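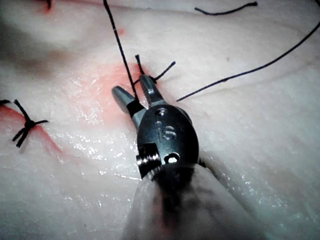

Home | Forums | Shop Talk | Events | Log in

Went to the Illside open day, wanted to see the suturing robot, saw the suturing robot
Posted by gasketcase, 1 July 2025

Illside opened up the training floor for the afternoon and I took a half day off work to go, so you all get a report whether you want one or not. Sign-in, lanyard, a cookie with the logo on it, then a 14 minute talk from Stela Chiriac about their surgical setup, which they've named Dakley for reasons she declined to go into. After that they let us stand behind a rope and watch it sew on the monitor. I've spent my whole working life around grippers and I wasn't ready for how small-time mine are. It has two little steel jaws on a black wrist, a sleeve around the shaft like a grandmother's stocking, and black thread running down between the jaws. There was a finished knot over on the left with its tails sticking out every which way, and another small one right by the jaws. The knots looked like dead spiders. I mean that as praise.

Questions were taken at the end. A man in a golf shirt asked when it could do his knee. Stela said it was a needle driver and moved on.

I give the day a solid 16 out of 20. Points off for the parking, which was in another zip code.

--

torque_wench wrote:
Was it running by itself or was there a person at the controls? Your whole post and you skipped the only thing I wanted to know.

--

gasketcase wrote:
Person at the controls. A guy at a console in the corner with his shoes off. They said some of the motions can be scripted but what we got was him driving.

--

torque_wench wrote:
So you watched a man sew with very long arms.

--

gasketcase wrote:
Very long, very steady arms, yes. I'd like to see you do it.

--

old_relay wrote:
I was there for the later group and I liked it less than you did. They had the console guy do three throws, stop, talk, do another, stop, talk. At that pace I could have upholstered a couch. Also the monitor was mounted at a height suited to giraffes. If you weren't in the front row you saw the back of a lot of hats.

I did think Chiriac was good. She answered what she was asked and when she didn't know she said so, which puts her ahead of every vendor demo I've sat through at Benano.

--

mina_q wrote:
I don't get the pace complaint. It's an open day. They stop so people can ask things. Would you have preferred they kept going while forty people yelled?

I train people on bench suturing (by hand, no robots, tiny budget) and from the picture I'd want to see the rest of the line before saying anything about the work. The knot by the jaws has short tails. Some instructors would want them longer. I wouldn't fight over it. There's also a loose bit of thread lying up near the top that I'd have made a student pick up.

--

old_relay wrote:
I'd have preferred they yelled less, personally.

--

gasketcase wrote:
mina_q – the thread scraps! A woman next to me said the same thing, loudly, to the whole rope. She turned out to be a scrub nurse. The console guy heard her and went pink.

--

dropped_a_bolt wrote:
What's the sleeve for? Looks like somebody dressed it for winter.

--

torque_wench wrote:
No clue on that one specifically. We sleeve ours at Enache to keep crud out of the cable runs, but ours lives in a foundry, so I wouldn't assume.

--

gasketcase wrote:
I asked the kid handing out cookies. He said "it's a sleeve." Illside's outreach program in a nutshell.

--

dropped_a_bolt wrote:
And no force feedback on the console I suppose?

--

old_relay wrote:
Asked that in my group. Chiriac said theirs doesn't have it and the operators learn to go by how the thread and the tissue look on screen. Took him 100 hours of practice before they let him do it in front of visitors. I'll admit that shut me up for a minute.

--

mina_q wrote:
That's how my people learn to judge it with the long instruments too. You watch the thread and the edges. Pull too hard and it tells you.

--

torque_wench wrote:
Fine. Is there another one of these? I want to stand in the front row and be unimpressed in person.

--

gasketcase wrote:
December, according to the flyer. 2 sessions, sign up ahead. Bring your own cookie, the logo was mostly food dye and my teeth were blue until dinner.

--

old_relay wrote:
I'm going again. I'm bringing a stepladder.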